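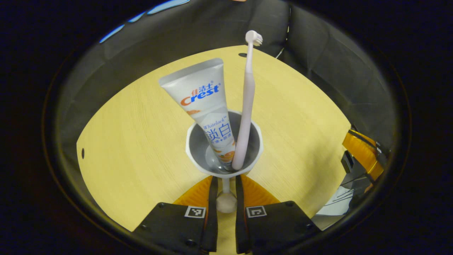 Search this site... Go

Wondier project, week 6: the slip fault
2 min read

Group: Biljana Nedeljković, Borislav Vidmar, Špela Atanasov (report)

Fault: left finger stops short on close. Right one carries on, so the load gets pushed sideways and tips. Happend in 30 of 88 closes, all after the rig had been on a while.

First guess was pads. Swapped them, no change. Then Borislav found the grub screw on the left drive gear had backed out. Shaft turning, gear not.

Safety: Biljana got a fingertip pinched while checking it with the power on. No injury. Power off before hands go in, now taped to the bench.

Fix so far: threadlock, retighten every 40 closes. Still to do: the 1000 close run, and proper stall detection becuase the code just assumes it shut.

3 shares | 2 comments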